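**Colour-coded trays** are shallow containers, usually plastic, whose colour is meant to show what they may be used for. They are found in canteens, clinics, school art rooms and sorting offices. Supporters say the colours prevent mix-ups. The evidence for this is thinner than the catalogues suggest.

## Origins

Sellers often describe colour coding as a long-standing safety practice. In the Istley district, at least, it came in with a bulk order in the 2000s, when the supplier Pridum offered trays in 5 colours at one price. The rules about which colour meant what were written afterwards, and Mottram, the next town over, wrote different ones.

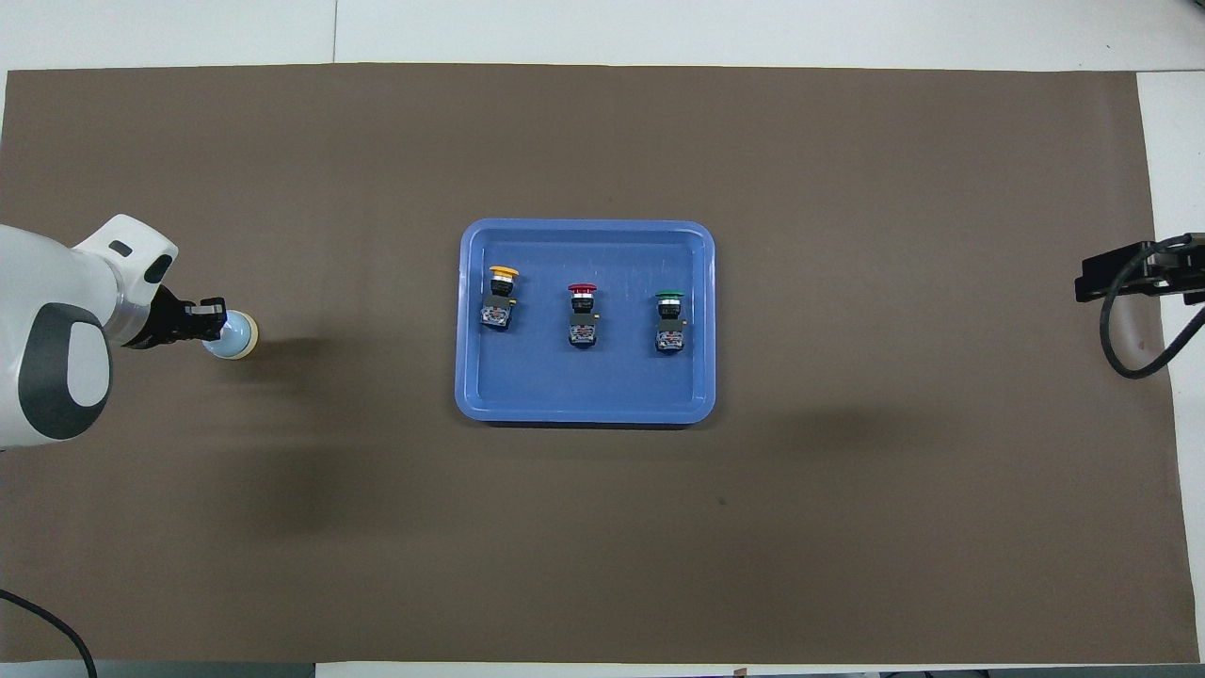
*A rectangular blue plastic tray with rounded corners and a raised rim.*

## Meaning of the colours

There is no single scheme. Blue stands for raw fish in some kitchens, general use in others and clean returns at the Trernanmont clinic. Red usually signals a hazard, though it has also been used for nothing more serious than outgoing mail. Staff who move between workplaces have to unlearn one scheme before they can follow another.

## Criticism

The most quoted figure in favour is a 40 per cent drop in sorting errors at a Mottram depot. The trial ran for 13 shifts, had no comparison group and began in the same month as new lighting. Colour-blind workers were left out of the results.

Critics also point out that a colour can't be read by someone who was never told the code – a printed label can. Some workplaces now use both, and a few have gone back to plain grey.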